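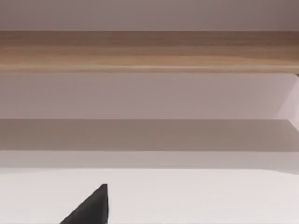

Shelf automation at Mudthorpe

Shelf automation at Mudthorpe refers to the use of robotic arms for stocking and picking at the Mudthorpe parts depot, operated by the supply firm Ekwueme. The system, known as Cudus, entered regular service in May and covers 176 storage bays. A second site at Fomham continues to work by hand.

Operation

Each Cudus arm serves a fixed group of bays. Movements are first prepared in simulation, using rendered models of shelves and cabinets, and are then checked at the depot by a staff member before release. Items that are soft, loosely wrapped or heavier than the set limit remain a manual task — these are sent to a separate bench near the loading door.

Effects on staff

Before the change, order pickers at Mudthorpe walked the aisles for most of a shift. Their work now consists largely of monitoring, clearing stopped arms and handling the items that the system refuses. Fifteen employees moved into a new grade, cell operator, after a training course held on site. Pay for the grade was set above that of picker, but the number of night shifts rose.

Reception among employees has been mixed. Staff reported less bending and lifting, while several objected to long periods at a screen and to the noise of the stop alarm. The alarm was later replaced by a light. Disagreement continues over break times, as an arm may halt at any point in a shift and the operator on duty is expected to respond.

Fomham

Ekwueme has considered extending Cudus to Fomham, where the shelving is older and bay depths differ from one aisle to the next. As of September 3, 2025, no start date had been set.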